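Pokier 4 planner, reviewed after a month on a two-arm cell

Pokier 4 is a task planner and grasp scheduler that sits between a perception stack and the joint controllers. We ran it on table clearing, dishes to one side and trash to the other, with 400 episodes logged.

Installation is a single package. The config schema changed from version 3 and the migration script drops custom collision margins without a warning – check yours by hand.

Grasp ranking is the best part. Crushed cans and paper wads get usable candidates without a mesh model. Foil is harder, as the depth input is noisy and the approach vector can jump between replans. 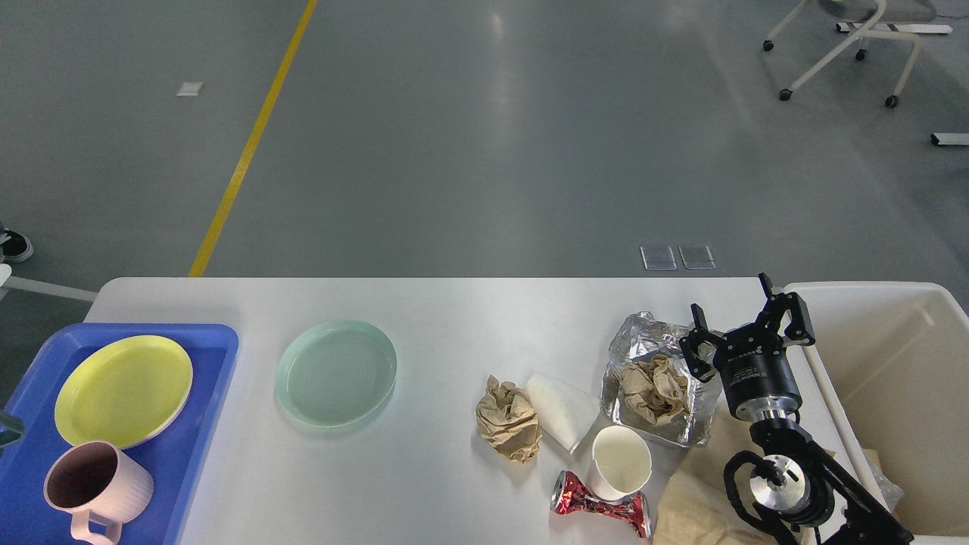
Open gripper over the foil, mint-green plate still on the table, in both views.

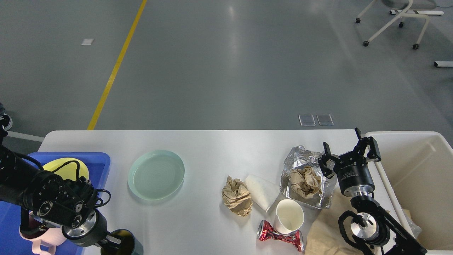 Arm arbitration is weaker. The default lock covers the whole workspace, so one arm waits while the other moves. Zodwa Venter on our team split it into 9 zones, which the API permits but the manual doesn't cover.

The log viewer stalls past 3,000 events. Export to CSV works.

Recommended for single-arm cells. For two arms, wait for the zone editor or budget time to write your own.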